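Chore bench notebook – simulation side
Fri 27 April

Print this page | E-mail this page
Search the notebook: enter keyword or run no.

Picking up from where the last entry stopped, which was mid-sulk.

The question on the whiteboard since January is "can it do a living room yet?" Somebody has now underlined "yet" twice in a different color. The answer as of this morning is that it can do parts of a living room, in simulation, if the living room holds still and doesn't have much in it. I'd say the same about myself on a Friday.

Chores on the list this week: water the plant, wipe the sill, tidy the sofa, sweep. All in the Mandano room, all with the Covari planner on top. Tamayo is the older planner and gets run alongside so we have something to feel superior to. So far it has not cooperated.

Watering first. I put this one down as easy. It is one plant, on a stand, against a bare wall, with nothing to reach around. A person would do it while on the phone. The planner has to find the pot, decide which part of the pot is the part you pour into, stay out of the leaves, and stop pouring. Covari is good at the first. It is shaky on the second, and I have some sympathy, the soil in this asset being a green that soil has never been.
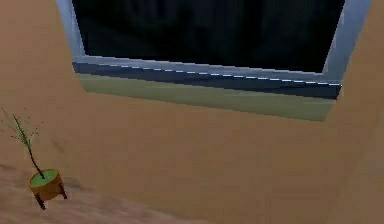
Mandano room, window wall. Plant on stand, lower left.

Numbers for watering: 88 runs, 50 of them counted as done. "Done" means the simulated water ended up inside the rim and the pot was still upright at the end of the run. It does not mean the plant would live. I went through the failures over lunch and most are the same one. The planner picks an approach through the foliage because the leaves are thin and the depth estimate looks straight past them. It thinks it's pouring through air. Then the contact check fires and the run is thrown out. Raising the leaf collision margin fixes that and breaks something else – with a fat margin the plant becomes a bush and the planner declines to go near it at all. Tried three settings. Left it on the middle one, which is bad at both but evenly.

Tamayo doesn't see the leaves either, but it always comes in from the side with more wall behind it, for reasons lost to history, and so misses them. Not writing its score down here. It's in the shared sheet if anyone wants to be depressed.

Sill. Wiping a ledge should be a straight line with some pressure on it. Dark glass right behind it is a nuisance. At night settings the pane comes through as a hole, and twice the planner tried to wipe the outdoors. Swapped to the geometry channel for the back edge and it behaved. That's cheating, a little, and I've marked those runs with a C in the log so we don't forget and put them in a slide.

Note to whoever has the desk after me: the wall texture near the window is still the low-res one. It doesn't affect the wiping. It does affect the stain detector, which flags the blotches as dirt and would like to wash the wall. I turned the detector off for the sill runs. Turn it back on for anything on the floor or we'll get a perfect sweeping score by never noticing any dirt.

Afternoon, the other half of the room. Sofa tidying is two jobs: put the light gray pillow somewhere sensible, and deal with the flat whitish thing on the right-hand seat. The pillow is fine. It's small but pale against dark upholstery and you can grab it almost anywhere. The flat thing is where we lose. The classifier goes back and forth between folded paper and remote control, and the grasp for one is wrong for the other. I looked at it for a while myself and wouldn't put money on either. My proposal is a third label, "flat item, ask," which is what any sane house guest would do.

Sweeping is the one that makes us look good, and I don't trust it. The floor is wide open, the furniture keeps to the walls, and any path planner from the last twenty years could cover the middle. The trouble is all under the folding lounge chair. Those thin metal slats and splayed legs don't add up to a solid object as far as the map is concerned, so the sweeper route goes straight at the low end of it as if it were a doorway. Of 734 path segments logged today, 69 touched the chair or came inside the margin. Every other piece of furniture in the room together managed fewer.
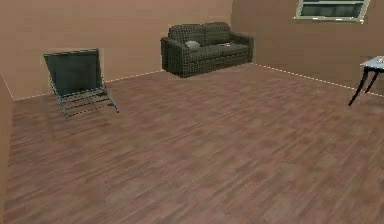 Emance, who read the draft of this over the shared drive, left a comment beside the last paragraph: you keep scoring these as separate chores, and no household does them separately. Somebody waters the plant, drips on the floor, wipes that up, sees the pillow on the way past and fixes it. If you want to know whether a machine can do chores, score the afternoon. Also, please stop calling it the easy room, it makes the rest of us nervous about the hard one.

Fair, and annoying. A chained run needs Covari to keep its map between tasks, and at the moment it wipes the map clean each time, the one surface it wipes reliably. I'll see how ugly the patch is.

To do, Monday:
- rerun watering with leaf margin applied to the upper part of the plant only
- chair: try a solid box proxy under the slats, compare segments
- "flat item, ask" label, even if there's no one to ask
- fix the wall texture, or stop complaining about it
- first chained run: plant, then floor, same map

Left the overnight batch going on the floor runs. Stain detector is ON. Checked it twice.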